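Zemell open day: lanolin, looms and a very long lunch line

I have been wanting to get inside the Zemell mill for years. It's one of those big brick places you drive past on the river road and wonder about, and every January they open the doors for one day and let anybody walk through. I always seem to find out the week after. This time I put it in my phone in November, like a grown-up, and I went!

Doors were at nine. I got there at twenty to and there was already a line down to the footbridge, mostly knitters (you can tell, the sweaters are a giveaway) plus a lot of families with kids in snow pants. Parking is the bad news. The mill lot fills early and after that they send you up to the school, where it's a ten minute walk back down a hill that had not been salted. Wear boots. I wore sneakers.

They split you into groups at the gate and ours went to Nives Dal Bello, who runs the carding room the rest of the year and has a voice that could carry over an airport. Good thing, too, because she started us off in the sorting shed with the wool press going. The smell hits you first. I'd expected wet dog and it's sweeter than that, kind of like an old saddle. Each bale comes in at 590 pounds and gets broken open by hand on these slatted tables, and the greasy bits and the burrs drop through. She let us put our hands in. My hands were soft until dinnertime, no joke.

After sorting comes scouring, five long troughs of hot water with rakes that push the wool along very slowly. The kids loved that one. My glasses fogged up completely so I can tell you mainly what it sounded like. Then drying, then up an iron staircase to carding, and if you only have time for one room, make it carding. The machines are enormous drums covered in tiny wire teeth, all turning at different speeds, and the wool goes in at one end as a lumpy blanket and floats off the other as something like a cloud. One of them is a Brender from before my grandmother was born, painted dark green, and Nives talks to it. She said the newer one is faster and she doesn't care for it.

Spinning is next door and it's LOUD. They hand out foam earplugs at the door, take them. One frame there runs 800 spindles and when a thread breaks, somebody walks over and twists it back together without stopping anything. I watched a young guy do it over and over and I still couldn't tell you how. A man in our group asked to try and was told very nicely no.

The weave shed was half running. I think they do that on open day so people can get close to the quiet looms and see how they're threaded. There was a blanket in progress, gray with a rust stripe, and a paper tag on it with the warp count, 1021 ends, each one drawn through by hand with a little hook before the weaving can even start. It takes two people most of a day. I will be thinking about that the next time I complain about the price of a blanket.

Now, the dye house. I was looking forward to it the most and it was the one letdown. You stay behind a rope on a gantry and look down on closed steel vats, and since everything is closed, it's a room with pipes in it. The dyer, Régis Millet, came up and did a talk with jars of color samples, which rescued it. He told us the hardest thing he makes is a plain navy, because customers hold it up next to the last batch and they will see any difference at all. He has a wall of yarn cards going back decades and a whole drawer just for reds. More of him and less of the pipes, please.

Lunch was in the old bale store. Long tables, soup or a sausage roll, and a line that took me 40 minutes. The soup was barley and it was good, but get there before noon or bring a sandwich. I ended up sharing a bench with a couple who drive over from Skalulberg every year just for the seconds shop, and they gave me the strategy: skip lunch, go straight to the shop, eat in the car.

They were right. By the time I got there the blanket seconds were down to a few singles in a mustard I couldn't love. There was still plenty of yarn, sold by weight out of big wire bins, and the remnant table was fun to dig through. I came home with two cones of oatmeal wool, a bag of carded fleece I have no plan for, and a yard and a half of the gray with the rust stripe, with one wonky line in it that I can't find anymore. They don't give out bags at all, so have something big with you. A cone takes up more room than you'd think.

I skipped the afternoon talk on the water wheel because my feet were done (sneakers, see above) and I wanted to get up that hill before it froze again. If you go, do the rooms in the morning, ask for Nives, and don't bother with the dye house unless Régis is on. Entry is free and there's a donation tin by the gate.
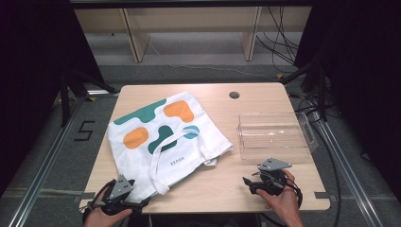 Araba Abugri
Thanks for writing this up! We did the water wheel talk and you didn't miss much until the end, when they opened the sluice and let us stand right beside it, and then it was great. They repeated it at three with hardly anyone there. Also, the seconds shop puts out more blankets after lunch, from the back room. I got a blue one with a pulled corner at half past two. Did you try felting any of that fleece yet?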